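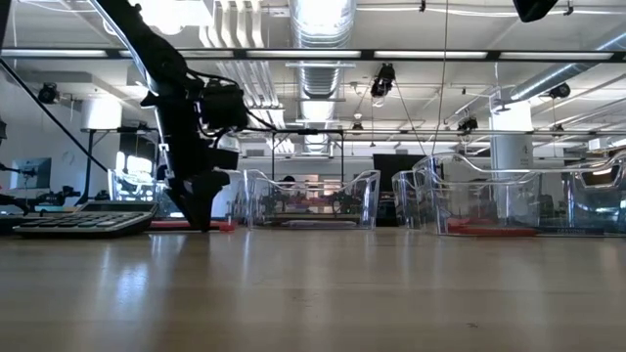

Unit 4. Clear bins along the back, calculator on the left.

Notes for Unit 4: Where Things Go on a Shared Table

Read these before the session. If you read them after the session they will still be true, but you will have spent an hour looking for a pen.

4.1 The subject

Last unit dealt with storage you can't see into: drawers, cabinets, the cardboard box marked MISC that every workplace owns and fears. This unit deals with open bins on a work surface. The method is the one Stojan Popescu taught at Arkport, trimmed down because his handout ran to 200 pages and came with its own index, which was filed separately.

We need three terms.

Resident: a thing that lives on the table or in a bin on it. It has a place and goes back there.

Visitor: a thing brought over for one job. It leaves when the job does.

Squatter: a visitor that stayed. Most of what you own is probably in this group.

4.2 Why clear bins

A clear bin spares you the label, at least in theory. You look at the side and see dark mechanical parts, so you know this is where dark mechanical parts go. The scooped front lets a hand in without lifting anything down. Both points are in favor of the clear bin, and both get worse as the bin gets fuller. Once the contents reach the front lip you have a heap with walls.

Popescu's rule was to stop filling at the low point of the scoop. I've seen people argue with this rule, usually while holding something that didn't fit.

One kind of thing per bin. A bin with a single item in it is allowed. Students find this wasteful and immediately want to drop in a tape measure, two batteries and a key to something. Resist. One red item lying on the floor of a big bin can be found in a second, and the bin is already paid for.

Bins go along the back edge, scoops facing the person working. The front two-thirds of the table is for work. It's a table, after all, and at Wondimia they had to be reminded of this in writing.

4.3 The calculator question

Is a calculator a resident or a visitor? We spend a good part of the hour on this every year and I've stopped apologizing for it.

The case for resident: everyone uses it, it's flat, and it doesn't roll. The case for visitor: it ends up in the middle of the table, at an angle, exactly where the next person wanted to put something down.
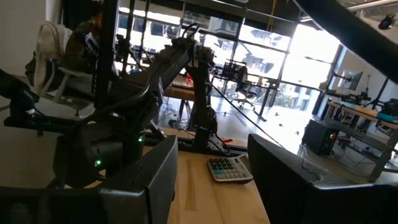
My own view is that it's a resident with poor habits. Give it a spot at one side, keys up, display away from you, and put it back square to the edge when you've finished adding. If you don't use it from one week to the next, it goes in a bin like everybody else.

The Harries office took the other side and made every calculator a visitor, signed out from a cupboard down the hall. People started doing sums on their hands, then on the table — in pencil, to be fair.

4.4 Small flat things

Thin objects are the hardest to manage on a pale, smooth tabletop. They don't stand up, they slide under paper, and you need a fingernail to lift them. Bright color helps a lot. A red strip on light wood can be seen from the door. A tan one may be there for years.

When clearing, take the flat things first, while you can still see them. Most people begin with the biggest item because it feels like progress. Then they set it down on top of the ruler.

4.5 Cables

Not covered. See Unit 7, and bring a snack.

4.6 Exercise

Choose one table you share with other people. Sort what's on it into residents, visitors and squatters, and write the list on one sheet. Don't move anything yet. Then show the list to someone else who uses the table and mark every item you disagree on. Those marks are the assignment; the rest is housekeeping.

Write up to 700 words. The Tollska group turned in 2,000 last August, most of it about a stapler.

Reading for next time: Unit 5, Lids.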